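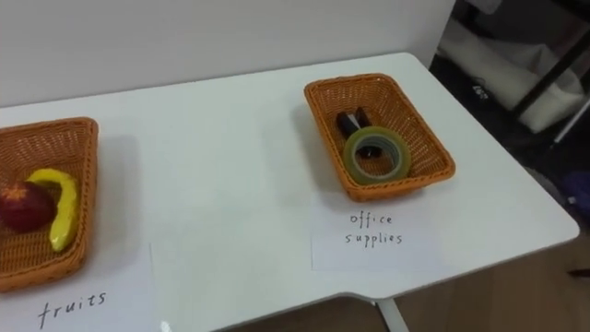 Sorting is a good first task to teach by remote control. Each move is short, the goal is easy to state, and a bad attempt costs you half a minute. The version on this page uses two baskets, one for fruit and one for office supplies. Write the category on a sheet of paper in marker and lay it in front of the basket it belongs to. An episode is finished when the apple and banana are in the basket marked "fruits" and the tape and the other office item are in the one marked "office supplies".

You will need the leader arms, the recorder running on the workstation, and a clear table. We use Uvance for recording and Mahmoudi for playback, but the steps are the same with other software.

Setting up

1. Place the baskets well apart. If they are too close, the wrist will brush one rim on the way to the other.
2. Check that both labels can be read in the head camera view. Handwriting is fine. Use a thick marker.
3. Put the objects between the baskets with a hand's width around each one.
4. Move the arms to the home position and wait for the recorder to show ready.
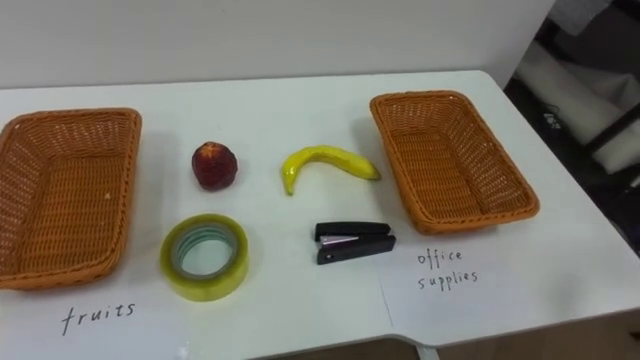 Start layout: both baskets empty, all items on the table between them.

Recording an episode

Press the left pedal to start. Count one second before you move, so the episode opens on a still view. Take the fruit first, then the office items. You can change the order between episodes, but decide on it before you press the pedal. A pause in the middle while you make up your mind will end up in the training data as a pause.

Approach the apple from straight above and close slowly. Take the banana across the middle of its curve. If you take it by one end it swings, and the placing gets messy. For the tape roll, put one finger inside the ring and one outside. The stapler is the hard one. When it lies on its side, grip it near the end where the two arms meet, and lift a little before you turn the wrist.

Lower each item into the basket before opening. Don't drop it from the rim. When the last item is in, return to home, wait one second and press the pedal again.

Between episodes

Take everything out and set up a new layout. Swap places, turn the banana, stand the stapler up now and then. Leave the labels with their baskets. Azucena Barrera keeps a sheet of 61 layouts in the Kekby folder, and working down the list is faster than inventing your own.

How many to record

We trained a first policy on 90 episodes and it did well with the apple and poorly with the stapler. At 200 the stapler grasps were usable. The current set has 242, including extra stapler episodes recorded in February.

What to delete

Delete an episode if you dropped an item off the table, if a hand came into view, or if an item went into the wrong basket and stayed there. Keep it if you missed a grasp and got it on the second try. Those are useful, and the policy picks up the recovery from them.

Save the session under the task name and your initials, then run the Hikar check before you shut down the arms. It lists any episode with missing camera data. Record those again with the same layout.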